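4.2 Where small things go

Households in Curkbridge were asked to name the place where an object would be put if nobody could think of a better one. We had expected drawers. Of the 300 replies, most named something with no lid, or something that had once been a lid, and several respondents were plainly offended by the question. Long (Jianguo Long, in an earlier survey of rented flats) calls such places "holding areas", a generous term for what is often a permanent address.

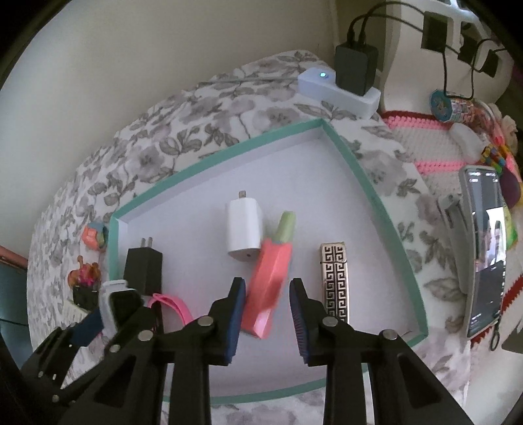

Figure 3. Small household items in a shallow white box lid with a teal-green rim.

Sorting by purpose was rare in our sample, whatever people told us at the door. Respondents who claimed a system were asked to explain it, and the explanations took up to 40 minutes. What we found instead was sorting by size: a thing joined other things that were as small as it was. The lid in Figure 3 holds a phone charger and a wall adapter along with a hair clip in gold and white with a black Greek-key pattern, and on Rácz's scale of relatedness such a group scores close to nil. Chargers turned up in 24 of the 30 homes we visited in June. Few owners could say which device theirs belonged to, and fewer still would hear of throwing one out.

Hair clips were treated differently. They were moved often, usually by someone who did not wear them, and the owner was seldom told. We return to the resulting disputes in Section 5.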